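Dultow Bench Notes – README

Welcome! Dultow is a collection of bench pictures and short written notes about the small things in a teaching lab that get handled all day and hardly ever written about: pipette tips, the racks they sit in, the boxes the racks sit on, and the tabletop underneath. If you like a well-kept tip box as much as I do, you are in good company here.

What's in the collection

831 entries, each with a picture, a title and a note in everyday English. Most notes are short. A few run on, mainly the ones on racks, and I've let those stay long as they are the ones people write to me about.

notes/ – one plain text file per entry
pictures/ – same file names as the notes
words.txt – the list of terms, see below
changes.txt – what moved and when

The table of entries has four columns: entry, topic, surface, note. Surface is nearly always "wood". I kept the column anyway, because the Corneck set (400 entries, older, much plainer) has other surfaces and I wanted the two to join up without fuss.

Topics

Tips in the rack. The biggest topic and my favourite. Full racks are tidy but a bit dull to look at; a nearly empty one shows far more of the grid, and the green of the top plate comes up beautifully against the frosted box. With only three tips left standing you can see at once which holes are taken, and the note can say so in one line. 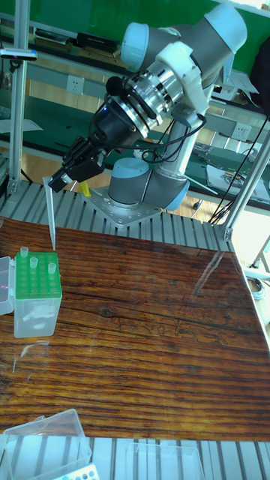 Tips on the table. Single tips lying on the wood, away from the rack. The notes give the way the thin end points and where the tip lies in relation to the box, as seen by the viewer. Clear plastic on a glossy brown top is lovely stuff but hard on the eyes, so look for the collar at the wide end first and follow the tip down from there. The grain runs in dark streaks and the point can get lost in it. I went over every note in this topic again in August and put right the ones where I had mixed up the two ends. 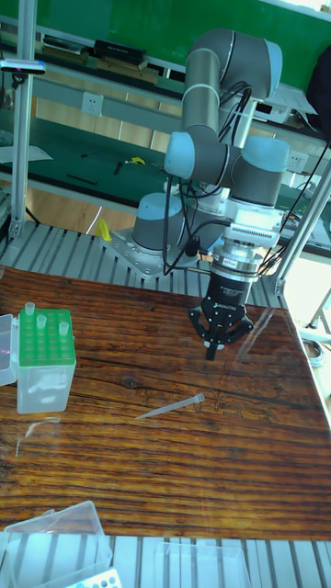 Vaněk, the word list these notes follow, would have me write "loose tip" for all of them, but I found that people read "loose" as "badly seated in the rack", so the notes say "lying tip". It sounds odd for the first ten entries and then you stop noticing.

Lids and boxes. Open, shut, or just partly in view. Where only a corner of a clear box shows, the note says "clear box, part" and leaves it there. Please don't send me guesses about what is inside!

Words used

rack – the plate with holes
box – whatever the rack rests on, lid included if there is one
collar – the wider end of a tip
point – the narrow end
glare – white patches on wood or plastic

Known problems

Glare is the big one. The tabletop is shiny, and in some entries a white patch sits just where you'd want to see the grain. Fine clear wrinkles on the surface are noted as "marks" and nothing more. Spelling is British all the way through apart from 2 file names which I can't change without breaking the Miltberg index.

Using it

Load the table, pick a topic, read the notes alongside the pictures. The whole thing unpacks to 1700 files, counting the older set. Corrections are very welcome – send the entry name and the line you'd change. I go through them on a Wednesday.

Angus Tomoana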